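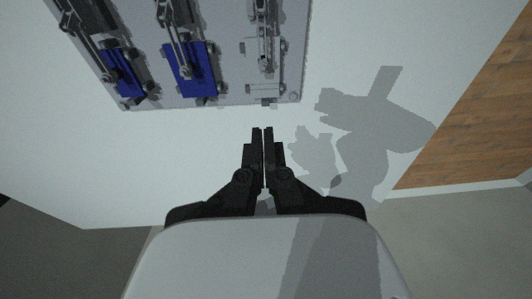 Plikent Spannplatz -- Simulationsdatensatz zur Vorführung am Tag der offenen Tür

Stand: 3. August 2019
Bearbeitung: Ese Ajayi (Szene, Export), Abimbola Akande (Steuerung, Auswertung)
Standort: Technikum Nostholm, Halle Bestar

Kurzbeschreibung

Der Datensatz enthält gerenderte Episoden eines Roboterarms mit Zweifingergreifer an einer Spannvorrichtung. Die Vorrichtung besteht aus einer grauen Platte mit drei nebeneinander liegenden Stationen. Jede Station hat einen Kniehebelspanner und graue Anschlagstifte. Werkstücke sind blaue Blöcke. Die Episoden wurden für die Vorführung in Nostholm erzeugt und liefen dort auf dem Bildschirm am Stand sowie auf den Rechnern, an denen Besucher den Greifer selbst steuern konnten.

Umfang

Episoden gesamt: 214
davon von Besuchern gesteuert: 174
davon vom Standpersonal gesteuert: 40
Einzelbilder in der Auswahl "Standbilder": 2,804 (Tausendertrennung wie im Export, kein Dezimalwert)
Szenenvarianten: 14

Die Varianten unterscheiden sich in Lichtrichtung, Belegung der Stationen und Startpose des Arms. Plattengeometrie und Spanner sind in allen Varianten gleich.

Ablauf der Vorführung

Eine Runde bestand aus Einweisung, einem Probelauf ohne Aufzeichnung und einem aufgezeichneten Lauf. Die Aufgabe lautete, den Greifer vor eine vorgegebene Station zu führen und dort anzuhalten. Wer damit schnell fertig war, bekam die zweite Aufgabe: Block aufnehmen und in eine freie Station einlegen. Die Spanner werden in der Simulation nicht vom Greifer betätigt, sondern per Taste am Bedienpult geschaltet.

Akande übernahm die Einweisung am Vormittag, Ajayi am Nachmittag. Die Einweisungen waren nicht wortgleich. Nachmittags wurde zusätzlich die Drehung des Handgelenks erklärt, und in den Läufen ist das an den Gelenkwinkeln ablesbar. Für Vergleiche zwischen Bedienern sollte das Feld "block" mit den Werten vm und nm ausgewertet werden.

Verzeichnisse

episoden/ -- je Lauf ein Ordner mit Bildfolge, Gelenkwinkeln und Greiferöffnung
standbilder/ -- Auswahl einzelner Ansichten von oben auf den Greifer
szene/ -- Beschreibung der Varianten, Lichtparameter
protokoll.csv -- Laufnummer, Variante, Aufgabe, Block, Abbruch ja/nein

Felder in protokoll.csv

lauf: fortlaufend, Lücken sind möglich
variante: Nummer der Szenenvariante
aufgabe: a (Anfahren) oder e (Einlegen)
station: Zielstation, l, m oder r
block: vm oder nm
abbruch: 1, wenn der Lauf am Pult beendet wurde

Bekannte Einschränkungen

Schatten: Arm und Spanner werfen harte Schatten auf Arbeitsfläche und Platte, je nach Variante auch über die Blöcke. Eine reine Farbschwelle auf Blau liefert dann an der linken Station zu kleine Flächen.

Kontrast: Die Auflage einer leeren Station ist hellgrau und hebt sich kaum von der Platte ab. Die Belegung sollte aus der Szenenbeschreibung gelesen und nicht aus dem Bild geschätzt werden.

Kontakt: Das Kontaktmodell ist vereinfacht. Kräfte an den Anschlagstiften sind nicht plausibel und wurden deshalb aus dem Export entfernt.

Zeitbasis: Auf einem der Besucherrechner lief die Uhr falsch. Die Zeitstempel sind innerhalb eines Laufs konsistent, zwischen den Rechnern aber nicht vergleichbar.

Personenbezug

Namen, Stimmen und Kamerabilder von Besuchern wurden nicht erfasst. Die Laufnummer lässt keinen Rückschluss auf die Person zu.

Nutzung

Freigegeben für Lehre und interne Versuche. Weitergabe an Dritte nur nach Rücksprache mit Ajayi. Das Modell der Vorrichtung stammt aus dem Projekt Upadhyay und ist nicht Teil dieser Freigabe -- im Ordner szene/ liegen daher nur Parameter, keine Geometriedaten.

Offen

Im November soll eine korrigierte Fassung mit einheitlicher Zeitbasis folgen. Die Läufe der Aufgabe e werden dafür noch einmal durchgesehen, das Feld "abbruch" ist dort nicht durchgehend gepflegt.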